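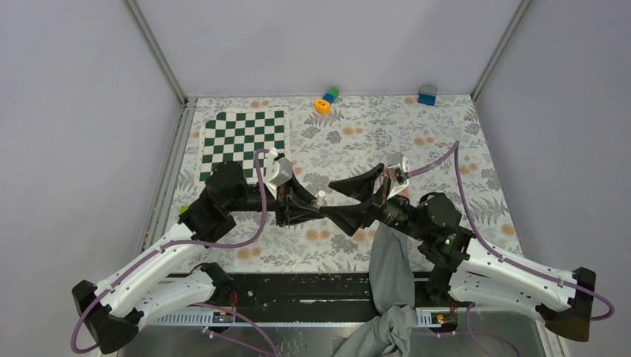 Hands in the cell: what went wrong on run 852
Speaker notes, Loan Hầu – 25 min plus questions
Clicker is flaky, use the space bar. Water.

SLIDE 1 – title
Say hi, say name. Work at Ukmont, bench automation, Lumanlan site. Thank Friederike Kettler for getting me the slot. Talk is about one fault and the four weeks after it. Somebody got pinched. Bruise, no break, back at work the next morning. Say that EARLY so people stop worrying and listen.
Annelore read these slides and is fine with all of it, it was her hand. She's okay with me using her name.

SLIDE 2 – the job
Two arms on one rail, reaching over the same table. Left one brings the little white cylinder to the middle, stands it up, right one takes it. That's the whole task. Repeat.
Fingertips come very close to each other in the middle. Everything in this talk happens in that gap.
Toys and checkerboard stay on the table, we leave them out between jobs. Somebody always asks about the tablecloth. It's a tablecloth.
3,735 handovers before the incident, no injury. Pause here. We were pretty proud of that number and we had it up on the wall.

SLIDE 3 – what we thought the rule was
Read it out loud: "Stop the run, wait for the arms to settle, then reach in."
One sentence, laminated, taped next to the screen. Written by me. Ask the room what "stop" means. Let them answer, should get at least two versions.
We had a Pause button on the screen and a red stop on the desk. The rule didn't say which. Everyone used Pause. Me too. The red one means a full restart and homing and nobody wants to sit through homing.

SLIDE 4 – timeline
Go slow on this one, rushed it in the practice talk and lost people.
Run 852 of that month's batch. Mid afternoon.
Cylinder tips over at the handover. Happens a lot.
Annelore hits Pause. Both arms stop. She looks, green light is on at the right wrist, same as always.
She reaches in from the front, under the right arm, to stand the cylinder back up.
Right gripper closes. Forearm drops a little. Her hand is between the finger and the table.
Till Albers is at the next desk, hears her, hits the red stop. Power drops, he lifts the arm off by hand.
DON'T act it out.

SLIDE 5 – the reach
Leave this up a while. You come in from the front edge because that's the only open side, walls on the other three. So your arm goes over the rail and under the robot. Sleeve too. Loose sleeves are their own problem, see slide 11.

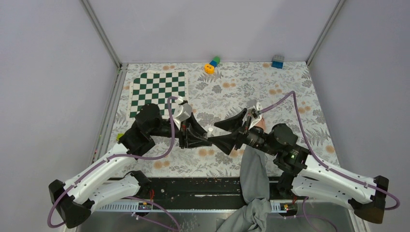

The reach, right side. Green light on at the joint.

Look at where the hand is relative to the fingers. You can't see your own fingertips from where you stand, the black finger housing is in the way. So you lean in more.
Also the light. Ask who thinks green means safe. Most hands go up, did at Skustville anyway.

SLIDE 6 – the fault, short version
Pause did what it was written to do. It held the sequence. It did not hold the motors.
The right arm was waiting on a message: "cylinder is in place." The left arm's software had a retry. Retry timer was not paused becuase it lived in a different process. Timer ran out, left side sent the message again, right side saw a valid message and finished the move it already had queued. One move, then it stopped like it should.
So from the log's point of view nothing went wrong. No error, no warning. Took us almost 40 minutes to even find the line.

SLIDE 7 – the fault, long version (SKIP if behind, check clock)
Queue depth was set to one for smoothness. Without it the right arm hesitates before every grasp and it looks bad and it's slow. I turned that on back in March. Didn't tell anyone, didn't seem like a safety thing.
Pause flag was checked when a move is added to the queue. Not checked when it comes off.
If the handover went fine there was never anything left in the queue. Only bites you when the cylinder falls over. And when the cylinder falls over is exactly when a person puts a hand in.
That's the line I want them to write down. Say it twice.

SLIDE 8 – the light
Green on the joint = arm has power and is talking to the controller. Nothing else. It stays green in Pause. It was green the entire time.
Annelore's words in the report: "I looked at the light and it was green so I went in." I'd have written the same thing.
We never told anyone what the light was for. Went through all our docs, it isn't in there. People filled in the meaning by themselves.

SLIDE 9 – the near misses
After the incident Sabine Stüber talked to everybody who'd run the cell, one at a time, no manager in the room. Four people had seen the arm twitch during a pause. FOUR. One of them was me.
I thought it was the cable. There's a purple cable looping over each arm and when it relaxes the wrist can look like it moves. So I saw a twitch, said "cable," and moved on.
Be straight about this. Don't make a joke of it, I did in practice and it came out wrong.
Nobody wrote any of them down, there was no place to write it. The run log has a field for pass/fail and thats it.

SLIDE 10 – what we changed, software
Pause now clears the queue. Slower on resume, who cares.
Retry timer lives in the same process as the sequence.
Flag is checked on the way in and on the way out.
Test for it: tip the cylinder on purpose, pause, wait out the timer with a foam block in the gap where the hand would be. Runs every time someone touches the motion code. Till wrote it. Foam block is a cut up packing insert, show it if I remembered to bring it.

SLIDE 11 – what we changed, everything else
Power off before hands go in. Real stop, the red one. Rule card now says which button and has a picture of it.
Got homing faster so people don't dodge it. This did more than the card did, I think. Can't prove it.
Sleeves rolled or tight. Came out of the interviews, two people had snagged a cuff.
Tool for standing the cylinder back up – long plastic tweezers from Hendel. Some people love them, some hate them. I hate them.
Near miss sheet on a clipboard by the cell. First week, lots of entries. Then fewer. Don't know if that's good or people got bored. Leave it open, someone may have an idea.

SLIDE 12 – what we haven't fixed
Light is still green. It's in the arm, can't change what it does. We put a sticker on the desk explaining it. I know, a sticker.
No guard on the front. Looked at a light curtain, it would trip all day with the way we reset parts. Still arguing. Sabine wants it, I did not, I'm coming around.
The red stop cuts power and then the arm can sag. So if a hand is under it, the stop itself could push down. Till lifted it clear, but he was right there. What about one person alone in the evening? For now: nobody runs it alone. Real answer needed.

SLIDE 13 – questions
Likely ones:
Force limits? Yes there was one, set for the gripper closing on a part. Way too high for a finger. Lowered now.
Did we report it? Yes, same day, internal and to the site safety office.
Why not automate the reset so no one reaches in? Tried it. Right arm can pick up a fallen cylinder if it lands the right way. It mostly doesn't.
Can we have the test? Ask Till, he's in the second row. CHECK he is in fact in the second row.

If time is short drop 7, keep 9. Mail the slides to Friederike after, she needs the PDF by 6 pm.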